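Flistwood Bench Cell: Gallery and Hardware Notes

Irén Hajdu
1/22/25

The Flistwood bench cell is a tabletop pick-and-place package sold by Zakico to labs and small shops that want a six-axis arm running without a full floor installation. It ships as a kit: arm, mounting plate, tool adapter, two-finger gripper, extrusion frame, controller and a one-year license for the Grabner job editor. This page collects the working pictures and the hardware notes that go with them. The full review, with pricing by region, is on a separate page.

What is in the kit

The arm comes preassembled in a single crate. The frame arrives as cut extrusion with brackets and a bag of hardware, and took two people most of an afternoon to square up. The tool stack is bolted on last. Torque values are printed on the inside of the lid and repeated in the manual, where one of them is wrong. Zakico has confirmed that the lid is correct.

Rated working radius is 649 mm from the base axis. Usable radius with the gripper pointing straight down is smaller, and the manual does not give a number for it. Plan the layout with the reach chart and leave margin at the far corners.

The gripper is made by Flemar and is sold separately as well. Buyers who already own one can order the kit without it and save 300 dollars. The adapter is the same part either way. Finger pads are a wear item. A set costs less from Flemar directly than through Zakico, and the fit is identical.

Software

Grabner runs in a browser on the controller's own network port. Jobs are built from waypoints, gripper actions and simple conditions. There is no offline simulation in the base license. Force limits are set per job and do not carry over when a job is copied, so check them before the first run of any duplicate. Konrad Gisler, who handles integration support at Zakico, says this will change in the July release.

Logging is adequate. Joint positions, gripper width and motor current are written to a plain text file, one line per sample. The file rolls over at 400 MB and the old one is overwritten unless the archive box is ticked. It is unticked by default.

Cable routing

The supplied cable clips are meant for the inside of the forearm. They hold well at low speed. At full wrist rotation the gripper lead pulls tight before the joint reaches its soft limit, and a longer service loop is needed at the tool end. Zakico sells an extended lead as item 681. Order it with the kit.

Work surface

The cell has no requirement for a particular surface as long as the height is measured in at setup. Cloth is acceptable for light parts, but wrinkles change the contact height from place to place. Set the approach a little high and close on the part slowly. Re-measure after the cloth is changed.

Gallery

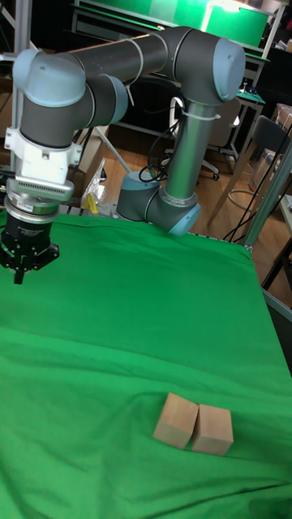
Fingers slightly open over the cloth, with two wooden blocks side by side at the other end of the reach.

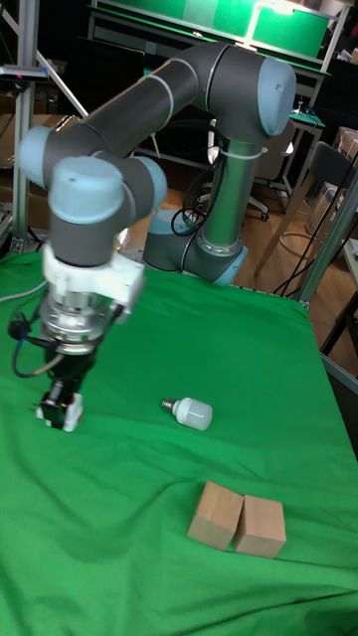 Mixed parts: an LED bulb on its side and two wooden blocks. The white fingertips point down, just above the cloth.

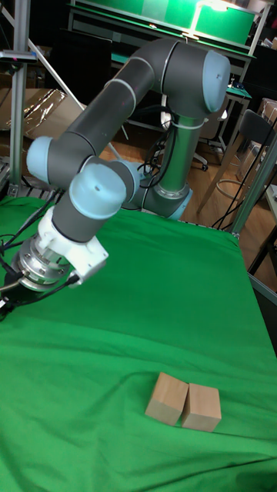
Reading time: 3 minutes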